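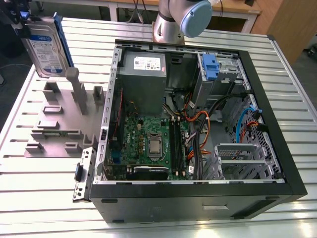
Desktop tower on its side with the panel off, power supply at the upper left and graphics card along the bottom.

Guvdale for PC -- digital download

Guvdale is the game I've been making on and off since my last one (Rindus, if you played it, hi, you're one of the good ones). It's a slow exploration game with a little light combat, set in a flooded valley where every village has its own idea of what drowned it. You row, you climb, you talk to people, and sometimes you hit a heron with an oar. The herons start it.

There are 40 villages and hamlets on the map. You don't have to visit them all, and my first testers mostly didn't! A straight run to the ending takes about 55 hours if you stop to listen to people, and a lot less if you skip the dialog, which I wish you wouldn't, but there's a button for it.

What you get

The full game, the soundtrack by Isari as separate music files, and a PDF of the valley map with my own scribbles on it. All later patches are included. The September patch adds a proper photo mode and lets you rename your boat, which people have been asking me for since the demo.

The Lã chapter is part of the base game too. I was going to sell it separately, but it ties up so many loose ends (the ferry woman, the bell, the whole business with the salt) that the ending felt thin without it. You reach it from the north lock once you've got the green lantern. If you're coming in on an old save, sleep at any inn first and the lock keeper will show up.

Controls and settings

Keyboard and mouse or any standard gamepad. I play on a gamepad because rowing feels better on the sticks, but the menus are quicker with a mouse. You can remap everything, text goes up to 200 percent, and there's a toggle for the water sway if it bothers your stomach. Combat has its own difficulty slider, and at the lowest setting the herons just leave you alone.

Saves are manual at inns and automatic on every dock. You get 112 slots, which sounds silly until you start keeping one for each branching conversation -- and some of you will.

Known problems

Rain can flicker on older graphics cards with shadows set to high. Medium fixes it for now. Alt-tabbing during a boat race sometimes loses the race timer, so pause first.

Found something else? Use the bug form in the main menu. I go through those every Friday.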